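Sobre nosotros

Pronincombe es una escuela de dibujo para personas que dicen que no saben dibujar. Llevamos años escuchando la frase en la puerta, normalmente con el abrigo todavía puesto, y hemos aprendido a contestar señalando una silla. En la mesa ya hay una taza. Se dibuja la taza. Luego se habla.

La taza tiene forma de flotadores apilados, es de color crema y lleva un pico naranja. Es lo más parecido que tenemos a una directora.

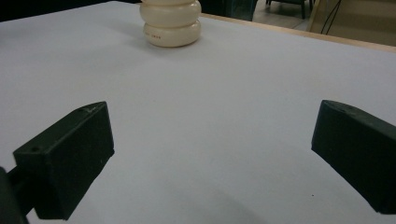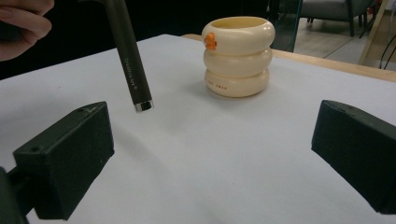 Cómo empezó esto

La escuela la abrieron Laine Zariņš y Kęstutis Kazlauskienė en el bajo de una antigua mercería, con dos mesas prestadas y una idea bastante vaga de lo que cuesta calentar un local con escaparate. Laine venía de la ilustración técnica: había pasado media vida dibujando válvulas para catálogos que solo abría quien ya tenía la válvula rota. Kęstutis daba clase de dibujo del natural en una academia, Hastgate, donde a los principiantes se les ponía delante una cabeza de yeso el primer día y se les dejaba a solas con ella.

Kęstutis calculaba que la cabeza de yeso espantaba a la mitad de cada grupo antes del segundo mes. Intimida. Tiene veintitantos planos distintos, mira por encima del hombro del alumno y además suele representar a alguien importante. Propuso cambiarla por fruta y le dijeron que la fruta no era seria. Se marchó en abril, con buenas palabras por ambas partes y una caja de carboncillos que nadie ha reclamado.

La primera mercancía docente de Pronincombe fue, por tanto, un membrillo. Duró lo que dura un membrillo. Después vinieron una tetera, un zapato, otro zapato (que no hacía pareja) y finalmente el pato, que Shaimaa Hamdy trajo de su casa porque en el armario no le cabía junto a las tazas normales.

Por qué un pato

Quien intenta dibujarlo descubre pronto que es un modelo excelente y bastante malintencionado. Los aros parecen iguales y no lo son: el de arriba es algo más ancho que el del medio, y el que no se fije acabará con una pila de neumáticos. Las sombras entre un aro y otro son estrechas y hay que decidir dónde terminan. El brillo de la superficie se come los contornos justo donde uno los necesitaba. Y luego está el pico, que es pequeño y naranja y que todo el mundo dibuja primero, demasiado grande, con lo cual el resto del animal tiene que crecer para alcanzarlo y se sale del papel.

A cambio, es un pato. Cuesta mucho tomarse a la tremenda un mal dibujo de un pato. Hemos visto a notarios reírse.

Qué enseñamos

El curso de iniciación se llama Nindum y ocupa un trimestre, a razón de una tarde por semana. Se dibuja con rotulador desde el primer día. Esto provoca protestas, siempre las mismas, y las atendemos con educación: el lápiz se puede borrar, y el principiante con goma dedica la tarde a la goma. Con rotulador la línea se queda donde ha caído y uno pasa a la siguiente. En la tercera sesión casi todos dejan de pedir el lápiz. Los que no, lo traen escondido en la manga y fingimos no verlo.

La superficie de trabajo es blanca y lisa. Tiene la ventaja de que la sombra del modelo se lee muy bien, y el inconveniente de que también se leen muy bien los rotulazos. Los aceptamos como parte del patrimonio.

Después de Nindum hay un segundo nivel, más tranquilo, donde se trabaja la composición con varios objetos. Lo lleva Ott Vītola, partidario de pasar tanto tiempo colocando las cosas como dibujándolas, y capaz de mover una taza dos dedos a la izquierda durante veinte minutos. Sus alumnos salen dibujando regular y poniendo la mesa de maravilla.

También preparamos el cuaderno Rätsep, que es nuestro y se imprime en una tirada de 500 ejemplares. Son láminas sueltas con ejercicios de elipses, que es como se llaman los círculos cuando se tuercen. La mayor parte de los problemas de este mundo, en lo que a tazas se refiere, son elipses mal resueltas. El cuaderno no va a arreglar eso, pero ocupa las tardes de lluvia.

Quiénes somos

Laine Zariņš. Línea y elipses. Corrige sin tocar el dibujo ajeno, con el dedo en el aire, y se le entiende todo.

Kęstutis Kazlauskienė. Luz y sombra. Sigue sin hablar de la cabeza de yeso si no se le pregunta. Conviene no preguntarle.

Shaimaa Hamdy. Rotulador, color y propiedad legal del pato. En el segundo trimestre enseña a usar el naranja, empezando por usar menos.

Ott Vītola. Composición. Ver más arriba lo de los dos dedos.

Žydrūnas Raudsepp. Matrículas, llaves, calefacción y todo lo que se cae. Entró como alumno de Nindum, hizo el curso dos veces y a la tercera le dimos un sueldo porque salía más barato que seguir cambiándole de grupo.

El local

Estamos donde estaba la mercería y conservamos los cajones de los botones, ahora llenos de rotuladores ordenados por color y, en la fila de abajo, de rotuladores secos ordenados por esperanza. Las mesas son de madera y se pueden juntar. Hay buena luz hasta media tarde; después la hay eléctrica, que para dibujar sombras es más obediente.

No tenemos aparcamiento. Tenemos un perchero grande.

Precios y plazas

El trimestre de Nindum cuesta 200 euros, con los rotuladores y el papel incluidos. El segundo nivel, 170, y cada cual trae su material y sus manías. Quien haga los dos seguidos en el mismo curso escolar paga 275 por el conjunto, descuento que Žydrūnas considera un error de cálculo y que mantenemos precisamente por no darle la razón.

Los grupos son pequeños, porque alrededor de un pato cabe la gente que cabe. Si no queda sitio, apuntamos el nombre en una lista y llamamos por orden, sin excepciones para familiares. Se puede venir a probar una tarde sin pagar nada. No hace falta traer dibujos anteriores, ni explicar por qué se dejó de dibujar a los nueve años. Ya nos lo han contado y suele haber un profesor de por medio.

Para preguntar por fechas, lo más rápido es pasar por el local en horario de clase y esperar a que alguien levante la vista del papel. A veces tarda.

Última actualización: agosto de 2020

Contacto | © Pronincombe, escuela de dibujo | Volver arriba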